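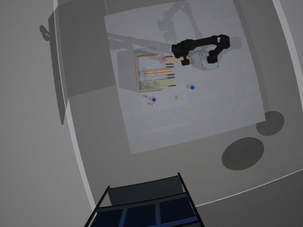

Sim render of the trim strip job, arm on its base plate, wooden frame to the left

Trim strip cell — what would you budget for?
Started by hemandhaw

Afternoon all. I've been given the job of putting a number on a small arm for our sample room at Nillside, and I'd like some sense knocked into me before Friday. We lay decorative strips out in rows in a three-sided wooden frame, and at the moment it's all hand work. I've mocked it up with three patterns (zigzag, the orange-red stripe and plain olive) to see what reach we'd want. The boss has said 4000 for the lot. Arm, gripper, base plate, everything. Is that daft?

brerk_bodger
Not daft, but tight. At Brerkdale we got a secondhand arm for well under that and then spent the difference on grippers. Gripping thin floppy stuff is where your money goes. What are the strips made of?

hemandhaw
Woven mostly, some with a stiff backing. They vary a lot, which is half my worry.

brerk_bodger
Then I'd leave at least a third of the budget unspent until you've tried picking up the worst one you've got. Never mind the nice ones.

Remzi Ersoy
I'd disagree a bit with holding that much back. Buy a decent arm first, you can swap fingers for 200 a set and you can't swap a wobbly elbow. We started on a cheap one and it drooped at full stretch. Lovely near the base, hopeless at the far end of the frame. I ended up buying twice.

Also, that frame is open on the right and your arm stands over on that side too. Have you checked it can get right down into the far left corners without catching the rails? Looks like a long way over to me.

hemandhaw
Good point, and no, I haven't. I've only tried it over the zigzag strip, which is the easy one as it sits further right than the other two. I'll move the target about tonight and see.

pinsandneedles
Can I be the grump? How many of these do you do in a week? We looked at the same thing and it came out at 19 months to pay for itself, and that was with me being generous about setup time. We bought a better bench and a second lamp and everyone's happier!

hemandhaw
17 layouts a week in a normal week, more in April when the new ranges come in. And I'm not against the bench idea, but my wrists are, if that makes sense. It's the fiddly lining up that does it.

pinsandneedles
Fair enough, wrists count for something. I'd still put it in the sums though, your boss will ask.

Tuncay Avcı
We've got an Uno cell doing something close to this, so a few things we forgot to cost. Guarding. Somewhere to keep the strips (I see you've got a rack with bins in the mock-up, put it in the quote or it'll come out of your tea money). Delivery. Half a day of an electrician. And your own time, which ours never counted and I'm still bitter about it — six weeks of evenings.

Özkan do hire by the month, by the way. Might be worth a month on hire before you sign for anything.

brerk_bodger
Seconding hire. Wish we'd done it.

Remzi Ersoy
Hire's fine if they'll take the fee off the price when you buy. Ask them that before anything else, some won't.

hemandhaw
Right, I'd not thought of hiring at all. Just tried the olive strip in the sim and the reach is OK on the near half, but I don't much like how flat the forearm has to go to get to the small bit on the left. Might shift the base plate over and have another go. I'll ring Özkan in the morning and ask about the fee.

pinsandneedles
Ask them how long delivery is as well. Ours quoted the price in a day and the date never.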